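Unit 6: Domestic Refrigeration and Household Electricity Use
Course handout, Building Services Fundamentals
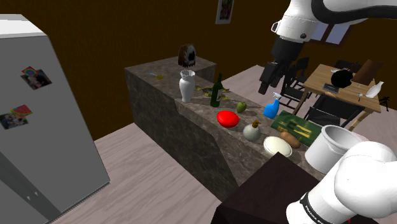
6.1 Scope

This unit covers the vapor-compression cycle as applied to household refrigerators, the main sources of heat gain, and the conversion of measured power into energy use. Commercial cold rooms are left to Unit 9. Students should have completed the exercises on sensible and latent heat in Unit 4 before attempting Section 6.6.

6.2 The cycle

A household refrigerator moves heat from the cabinet to the room. The refrigerant passes through four components in order: compressor, condenser, expansion device, evaporator.

Compressor. Raises the pressure and temperature of the refrigerant vapor. It is the main electrical load in most models.

Condenser. Rejects heat to the room. Older units carry an exposed coil on the back. Many newer ones place the condenser under the cabinet with a small fan, or bond the tubing to the inside of the outer side panels, in which case the sides feel warm during a run.

Expansion device. Usually a capillary tube. The pressure drop causes part of the liquid to flash to vapor, and the mixture leaves at a low temperature.

Evaporator. Absorbs heat from the cabinet air. In frost-free models it sits behind a panel in the freezer section and air is moved across it by a fan.

The coefficient of performance (COP) is the heat removed from the cabinet divided by the electrical work supplied. It falls as the difference between evaporator and condenser temperature grows. A COP of 2 is used in the exercises unless stated otherwise.

6.3 Heat gain

Conduction through the walls is normally the largest single term. It is found from

Q = U x A x (T room - T cabinet)

where U is the overall heat transfer coefficient of the wall, A is the surface area, and Q is in watts. Use the mean of the inside and outside areas. Using the outside area alone overstates the gain, especially for thick-walled cabinets.

Other terms are door openings, warm food, gasket leakage, the interior lamp, fan motors and the defrost heater. Moist room air entering through the door carries both sensible and latent heat. The latent part is often left out of student work and should be shown on its own line.

6.4 Power and energy

Power is a rate and is given in watts. Energy is power multiplied by time and is given in watt-hours or kilowatt-hours. A nameplate value is not an average. The compressor cycles on and off, and the fraction of time it runs is called the duty cycle.

Worked example. The Hodero test cabinet draws 300 W with the compressor running and nothing when it is off. The duty cycle over a full day is 40 percent.

Running time: 0.40 x 24 h = 9.6 h
Energy per day: 300 W x 9.6 h = 2880 Wh, or 2.88 kWh
Average power: 2880 Wh / 24 h = 120 W
Mean heat removed at COP 2: 240 W

The test cabinet is an old design and its consumption is high by current standards. Do not use it as a typical value in the design assignment.

6.5 Measurement

The lab uses Priltia plug-in meters. Record the cumulative energy reading at the start and end of the test, along with room temperature at mid-height of the cabinet. A test shorter than one full defrost interval will usually understate consumption.

Place the cabinet sensor in the center of the middle shelf, inside a small sealed bottle of water. A bare sensor follows the air temperature and swings widely each time the door is opened. Export the log from Worketell as comma-separated values and keep the original file with your report.

6.6 Exercises

1. A cabinet has a mean wall area of 4.0 square meters and a U value of 0.50 W per square meter kelvin. The room is at 24 C and the cabinet at 4 C. Find the conduction gain.

2. Using the result of Exercise 1 and a COP of 2, find the average electrical power needed to offset conduction alone.

3. A defrost heater rated at 400 W runs for 15 minutes twice a day. Find its daily energy use in watt-hours. State whether the compressor must later remove all of this heat, and explain your answer.

Show units at every step.

6.7 Reading

Kobzar course reader, chapter on small refrigeration systems. The section on absorption units is optional.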